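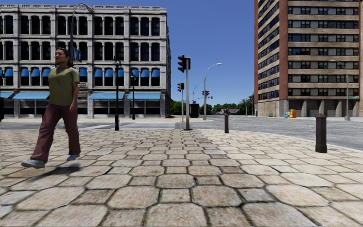
**March, 7:40 a.m. - jointing mortar, second round**

Cold in the shop again. The heater was on, the door was open, so we are now heating the parking lot. Closed it. Waited a while before touching any of the bags because cold powder plus cold water gave us that gray soup last time and I don't want to write that paragraph twice.

Purpose, for whoever picks this book up later: we are trying to find a joint mix for irregular stone paving, the kind where no two gaps are the same width and the mason swears they are. Foot traffic only, with the occasional delivery cart that isn't supposed to be there. The Saithong job is the reason. They want a joint that is dark, doesn't crack, doesn't stain the stone, can be walked on the same afternoon, and costs what sand costs. I have written back that we're looking into it.

**Mixes**

A - plain sand and cement, our usual. The control. Nobody's favorite but it shows up on time.

B - same as A, with the Cekeo black pigment. Pigment dosed by weight this time. Last round it was dosed by "until it looks right," and it looked right until it dried.

C - Sarivex polymer mortar out of the bag, water only, per the instructions. I read the instructions. They're on the back, under the fold, in type the size of the sand.

D - Sarivex with Cekeo pigment. Neither bag says you can do this and neither bag says you can't.

Batch size 600 g dry for each, which is on the small side for the Wumberg mixer. The paddle rides over the top of a small batch and polishes it. Tipping the bowl toward you helps. There is now a wedge under the back foot of the Wumberg, cut from a door shim. Please leave it there. It isn't trash.

**Test panels**

Trays filled with compacted base, then offcuts of the beige stone laid like a bad jigsaw. I broke the offcuts with a hammer to get odd corners on purpose, and then spent longer than I'd like to admit fitting them together so the gaps would look accidental. There is a lesson in there about the paving trade but I have mortar going off.

Wetted the stone first. Sponge, not hose. The hose washes the base up into the joint and then you are testing the strength of mud.

**9:15**

A went in fine. Packs well with the narrow tongue, doesn't slump. Cleaned off with a damp sponge at the thumbprint stage and left almost no haze.

B went in the same as A but the cleanup was grim. Pigment rides up with the bleed water and goes straight into the face of the stone. Sponged it, sponged it again, changed the water, sponged it again. The stone now has what a generous person would call an aged look. I am noting it as staining.

Tried masking the stone edges with tape on the second half of the B panel. Works, if you have a customer who'll pay for somebody to tape every edge of every stone in a plaza. The tape also lifts the edge of the joint when you pull it, and then you go back with a finger, and then the finger is black until spring.

C is a different animal. Goes in wet, almost pourable, and levels itself, including into places you didn't know were open. Found it coming out of the corner of the tray. It had run under two stones and out through the gap in the frame. Stuffed the gap with rag and carried on. For site work this means the base has to be tight, or half of what you paid for goes down to visit the drains.

D: same as C, darker, and faster. Noticeably faster. I had planned on the full 60 minutes of working time the bag promises and started losing it well before then. Either the pigment is pulling water or the bowl was still warm from C. I didn't wash the bowl with cold water between batches, so I can't tell which, and that's my own fault. To be repeated with a clean cold bowl.

**10:50 - a note on joint width**

The thing I keep coming back to is that we test at one width and then go out and build at every width there is. With rectangular pavers you can get away with it. With these many-sided stones, the joint is a hairline along one side and then opens up where three corners meet, and the trouble always starts in the open part. More mortar there, more shrinkage, and it's exactly where a heel goes.

I went back through the complaints folder from the older jobs to see if that was me being dramatic. The folder is not well organized (it is a box). But wherever the complaint came with a sketch or a clear enough description, the loose piece was at a junction. People don't write in to say the narrow joints are holding up, of course, so take it for what it's worth.

So from this round on, every panel gets at least one ugly junction in it, made deliberately. Mark it on the frame in grease pencil so we remember to look at it and don't just admire the nice straight bits.

**Lunch, or the time when it would have been**

Argument in the shop over how far below the stone the joint should finish. One school says flush, because anything lower collects dirt. The other says slightly down, because anything flush gets smeared on the faces and wears feathered at the edges. I tooled half of each panel flush and the other half 3 mm down, so everyone can be right on their own side of the tray.

My own guess is slightly down, for the stone we're using. The edges are a bit soft and rounded, and if you bring mortar up to the top of a rounded edge you get a thin lip of it lying on the shoulder. It looks crisp for a week. Then the lip flakes off and you get a phone call.

Against that: wheels. A suitcase on recessed joints sounds like a drum corps. The Saithong people have a hotel on the corner and they have already mentioned suitcases, twice. I said we'd look into that too.

**1:30 p.m.**

Thumbnail check.

- A: takes a nail mark. As expected.
- B: takes a nail mark, and the nail is now black.
- C: firm at the top, a little give at the junction.
- D: hard. Can't mark it. Also shows a fine crack across the junction already, running corner to corner, thin enough that you only see it with the lamp held low from the side.

The crack in D doesn't surprise me given how fast it went. What does annoy me is that D is the best color of the bunch by a mile. Dry B has gone the shade of an old sidewalk, and C out of the bag is a sort of putty. If you set the four trays by the window and ask people to choose, they all choose the cracked one.

On color generally. Customers pick the joint from a sample chip that has been indoors its whole life. The same mix outside will go lighter, then patchy, then approximately the color of whatever is on people's shoes. I'd like us to stop sending chips and send a small panel that has spent a winter on the roof. It would be a hard sell and a heavy envelope.

**2:20 - walking test**

The walking test is that we put the trays on the floor by the door, where everyone has to step on them to get to the coffee. Not in any standard. But it gives you scuff and twist and grit in a mix no machine has offered me so far, and it's free. The trays are screwed down to a sheet of ply so they don't scoot. If you are wearing boots with cleats, walk on them like a normal person and don't stamp. Somebody stamped last time.

Please do walk all the way across. I've noticed everyone has started stepping politely over the black ones.

**3:45**

Water check on the flush halves. Small puddle from the squeeze bottle, left to stand. A and B drink it slowly. C and D hold it on top, so all the rain will have to leave by way of the slope, and I would like to hear from site what the slope really is before anybody says yes to C. The drawing shows a fall toward the curb. The drawing also shows trees.

If the fall is poor we are back to something that drains, and that's a different bag and a different argument.

**Left to do**

- Repeat D, cold bowl, clean paddle, half the pigment. If it still races, drop it and tell Saithong that black is a feeling.
- Order more Sarivex. What's left in the open bag has been open too long and I clipped it shut with a clothespin, so be suspicious of it.
- Label the cube molds. There are 34 in the rack and the marker has rubbed off most of them. I know which ones are mine. I doubt I'll know by tomorrow.
- Find the other narrow tongue. It was on the hook. The hook is still there.
- Ask about the fall to the curb, and ask in a way that gets a number back.
- Pull the tape off the rest of B before it becomes part of the building.

**5:10**

Covered all the trays with damp cloth and then plastic. Plastic weighted down with offcuts so the heater fan doesn't lift it. Wumberg washed, including under the collar where it never gets washed, and a plug of something from last year came out in one piece. It was harder than anything I made today. No idea what the mix was. I've put it on the shelf with a question mark on it; if anyone remembers, write it in here.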